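Trukier acquires UK and Ireland rights to thriller "Sedgwick"

Independent distributor Trukier has acquired UK and Ireland rights to "Sedgwick", the second feature from writer-director Natalie Cropper. The film will open in cinemas in January, with a home release to follow on a date to be confirmed.

"Sedgwick" is a psychological thriller set in a residential piano school during the week of its final examinations. An examiner arrives to replace a colleague who has left without notice, and finds that the marks for one pupil have already been entered. The running time is 97 minutes. A 15 certificate is expected.

The film was produced by Vukora in association with Tusen, which also handled post-production. Principal photography took place over five weeks at a single location, a former boarding school, with a further nine days of studio work for the practice room interiors. Dialogue is in English, with some passages in Norwegian. These will be subtitled on all prints.

The score is performed on one upright piano, recorded on set between takes. It comprises 17 cues, of which 16 are heard in the finished film. The remaining cue will be included on the soundtrack album, to be issued by Tusen on the day of the cinema release.

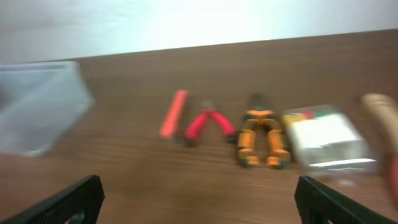

Wooden tabletop against a white wall.

Natalie Cropper said: "I wanted the examination to set the pace of the film. Each section lasts as long as the piece being played, so the edit was fixed before we started shooting. Trukier understood that structure from the first viewing and did not ask for a shorter version."

Cropper's first feature was a drama about two sisters running a ferry ticket office. She previously worked as a sound editor, and is credited as supervising sound editor on the new film.

The agreement covers cinema, home entertainment, television and streaming rights. It was negotiated by the acquisitions department at Trukier and the sales department at Vukora. Rights for other territories remain with Vukora.

Trukier will supply the film to cinemas as a DCP in 1.66:1 with 5.1 sound. A stereo mix is available to venues on request. Audio-described and captioned versions will be delivered at the same time as the standard version. Bookings from independent cinemas, film societies and touring programmes are open now and should be sent to the Trukier bookings desk.

Press screenings will be held in London and Manchester before release. Places are limited to one per publication. Reviews are embargoed until 9am on the day of release, and this applies equally to social media posts and audience rating sites. Interview requests for Natalie Cropper should state the outlet, the preferred format and the length of time needed.

Notes to editors

The title should be written as "Sedgwick", without an article. Production notes, a full cast and crew list and the trailer can be obtained from the Trukier press office.

Ends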